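Kitchen & Workshop > Furniture Care > Tables

Tips Repairs Cleaning Garden Ask Us

May
By Nisha Mittal

Getting Rings, Rubs and Mystery Stickiness Off a Table

Every table I have owned came with coasters, and every table I have owned has rings. I no longer ask my family how this happens. I keep a drawer of rags.

Start by working out what you've got. A white ring is moisture caught in the finish and will usually come out. A black ring has gone through to the wood, and you are looking at sanding or a well-placed fruit bowl. If the mark is neither, lick a finger and rub it. Half the stains I get asked about are jam.

For a white ring, lay a dry cotton cloth over it and pass a warm iron across the cloth with the steam turned off. Ten seconds, lift, look, go again. People get bored and turn up the heat, and then they write to me about a different problem. If the iron makes you nervous, rub in a little petroleum jelly at bedtime and wipe it off at breakfast.

Stickiness is nearly always old polish. My aunt in Junthorpe sprayed hers twice a week for most of her married life, and by the end you could lose a sleeve to it. Mix a teaspoon of dish soap into 2 cups of warm water, wring the cloth until it's barely damp, and work in small patches, drying each one before you move on. Don't flood it. Then put the spray can somewhere inconvenient, such as a neighbor's house.

Dull patches where elbows live can be evened out with paste wax. Put on less than you think. Now put on less than that. Let it haze over and buff it with an old T-shirt, one without a printed slogan, unless you'd like to spend the evening polishing around a cracked picture of a marathon.
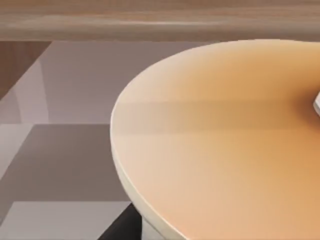
Lwazi Jacobs wrote in to say that the iron trick did nothing for his ring until he gave up on the tea towel and used a plain pillowcase. The towel was too thick, he thinks, and his wife would like it known that she said so at the time.

Fair enough. Thin cotton it is, and no fringe.

If you do end up sanding, 400 grit is for smoothing between coats and will get you nowhere on a black ring except older. Go coarser first, always with the grain, and leave veneer alone. I went straight through one in under a minute and have been fond of tablecloths ever since.

Round tops need one extra bit of care, which is the rim. Hands, belts and chair backs all hit it, and it gets skipped when people wipe the middle and call it done. Go around the edge with its own cloth, then underneath, where you will find 3 kinds of chewing gum and possibly a raisin. An old plastic card gets most of it off. Ice helps with the rest.

Felt pads for hot dishes go in the top drawer, nearest the stove. Mine used to live in the pantry, and I have the rings to show for it.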